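Refinishing a beat-up white work table, worth it?

zullari_ridge
September 16, 2020

Long-time lurker, first real project thread, and I'm pretty excited about it! I want to give an old white table a second life as a jigsaw puzzle table.

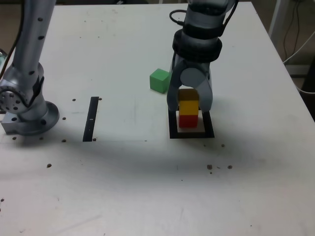 My plan is a light sand, filler, two coats of satin white, then a low rim around the outside so pieces stop escaping onto the rug. I do mostly 2,000 piece puzzles, and I have a 3,000 piece map of Skarkberg that has been waiting in its box since February. Has anyone here gone down this road?

edgesfirst
Oh I love this. Do it! One thing though, skip the white. I had a white top for years and the glare under a lamp wore my eyes out. Dark green felt is so much nicer, and the pieces don't skate around.

tannous_bay
Have to disagree with edgesfirst. Felt grabs the pieces, so you can't slide a finished section across to where it belongs. Smooth paint every time. I'd go gray though, a middle gray, matte. White puzzles and dark puzzles both show up on it.

edgesfirst
You slide sections? I lift mine with a cake server, works great :)

kettleandcork
Measure before you build the rim!! My 3,000 piece Zasness harbor came out almost two inches wider than the box said and I had to pry one side off my lovely new rim. Also let the paint cure a couple of weeks. Mine felt dry after a day and I still had sky pieces stuck to it.

zullari_ridge
Cake server, I'm stealing that. OK, gray matte is winning me over, and I'll make the rim removable with a few screws. Thank you all so much, I'm off to look at paint chips!

tannous_bay
Post the map when it's done. I want to see those fjords.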